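17th September
By Tsion Birhane

Brolell utensil stand, stainless, with table

Back in stock, small batch. Ex-display stand and the light wood table it's been standing on, sold together or separate. Collect from our Zutcombe shop or we ship the stand only.

Table first as most of you ask about that. Pale wood top, fine grain, smooth with a bit of a gloss. Not new. A couple of short dark marks on the top, look like pencil or a scratch, plus some faint gray scuffs. Priced for it. 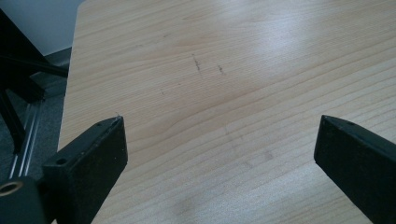 Haven't tried sanding and won't before sale. Ibsa thinks the scuffs would come off with wax, no promises. Edges are good. Heavy enough that you want 2 people for the stairs. Table on its own is $693, no legs-only sales please.

The stand: round shallow bowl for a base, polished. Slim pole up the middle. Fancy top with a domed knob and short curved prongs to hang things off. Spatulas, ladles, whatever has a hole in the handle. Shows fingerprints so keep a cloth handy — dry one is fine. Utensils not inculded.

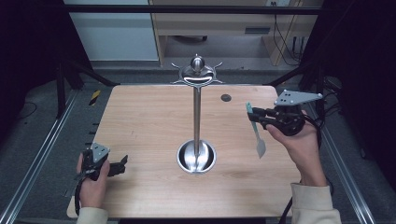
Condition and returns

Stand has been on display since December, no dents that we know of. Table as described, marks and all. Come and look at it in daylight if you're fussy, the gloss hides things from some angles. Returns on the stand within 4 weeks, table is final sale. Holds on the table go thru Sosina, deposit only, no exeptions.
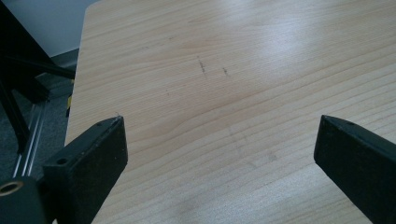

Pickup

Back door, ring twice. Bring blankets and straps, we dont have spares. Ask for Tsion or Ibsa.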